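How to get your folate sorted before you start trying for a baby

I put this page together after my sister-in-law rang me from the chemist, standing in front of a wall of prenatal vitamins with no idea which one to pick. I'm a retired midwife, I did my years on the wards and then a long stretch in a small clinic in Pevthorpe, and folate is one of those subjects I can talk about until the kettle boils dry. So this is the chat I'd have with you across my kitchen table. Your own doctor or midwife knows your history and I don't, so if they've told you something different, go with them.

Start with the timing

The baby's brain and spinal cord begin as a flat strip of cells that curls up into a tube. It closes in the first four weeks or so after conception, and plenty of women haven't even missed a period they'd notice by then. Folate helps that closing go the way it should. When the tube stays open somewhere along its length you get what's called a neural tube defect, and spina bifida is the one most people have heard of.

So you want the tablets in the cupboard early. The usual advice is to start at least one month before you stop using contraception and keep going through the first three months of pregnancy. If you're reading this and you're already pregnant, start today and have a talk with whoever is looking after you. Please don't lie awake over the weeks you missed. Most babies are fine, and the tablets are still worth taking.

Work out your dose

For most women it's 400 to 500 micrograms of folic acid a day, depending on which country's tablets you're looking at. Read the back of the packet, since the front is mostly flowers and smiling bumps. The number you want is next to "folic acid" or "folate", and it'll be in micrograms, sometimes written mcg or µg.

Some women need a much higher dose, usually 4 or 5 milligrams, and that one should come from a doctor. Have the conversation before you start trying if any of these fit you:

You or the baby's father have had a pregnancy affected by a neural tube defect, or one of you was born with one.
You take medicine for epilepsy. Don't stop it on your own, whatever you read online – just book in and ask.
You have diabetes.
You have coeliac disease or another condition that stops you absorbing food properly.
Your weight is well above the healthy range for your height.

Watch the units here. A milligram is a thousand micrograms, and I've had more than one woman tell me she was on "five" without knowing five of what. Don't get to the high dose by swallowing handfuls of a multivitamin either. You'd be taking far too much vitamin A along with it, and too much of that can harm a baby.

Pick a tablet you'll really take

Plain folic acid is cheap and tiny and goes down easily. The big combined prenatal ones have iodine, iron and so on, and they suit a lot of people, but they're horse pills and the iron can make you queasy. If you gag on them, ask the pharmacist about taking plain folic acid and a separate iodine tablet. (Check about the iodine first if you've got thyroid trouble.)
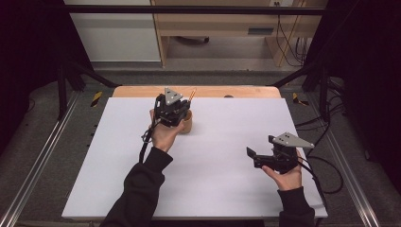

What if I forget a day?

Take it when you remember, and if you don't remember until tomorrow, just have tomorrow's tablet as normal. There's no need to double up. It's the steady habit over weeks that builds your levels, and one missed tablet won't undo it.

Make it a habit

I used to tell my ladies to tie it to something they already did every morning. Toothbrush, first cup of tea, feeding the cat. Mwangi Kimaro, who worked the desk next to mine for years, was a great believer in phone alarms and had his patients set one for 7 pm before they left the room. It worked better than my method, I'm sorry to say! A pill box with the days on it is good too, especially if you have other tablets.

Keep them somewhere cool and dry, and well out of reach if you've got a toddler. Anything with iron in it is dangerous to little ones, so a high shelf or a locked cupboard, please.

Eat some as well

Food on its own generally won't get you to the amount you want before pregnancy, but it all helps. Good sources are spinach, broccoli, asparagus, Brussels sprouts, chickpeas, lentils, oranges and avocado. Steam your greens lightly or eat them raw where you can, as folate leaches out into the cooking water. If you do boil them, use the water in a soup or gravy.

In many places the flour used for bread has folic acid added by law. Organic flour is sometimes exempt, and so are some gluten-free loaves, so have a squint at the label if that's what you buy. Liver is high in folate but it's also loaded with vitamin A, so leave it off the plate while you're trying and all through the pregnancy.

Before your appointment

Jot these down and take them with you:

Every medicine and supplement you take, including herbal ones and protein powders.
Any family history of spina bifida or anencephaly, on both sides.
The name and dose of the folic acid you've bought, or just bring the packet.
Any past pregnancies, including losses, if you feel able to talk about them.

If you've lost a baby to a neural tube defect, I'm so sorry. It isn't a punishment for a tablet you didn't take. These things have several causes, some of them in the genes, and they do happen to women who did everything on the list. Ask to see a genetic counsellor before the next pregnancy, and ask about that higher dose early.

I'll add a page on iodine when I get a minute, probably in December.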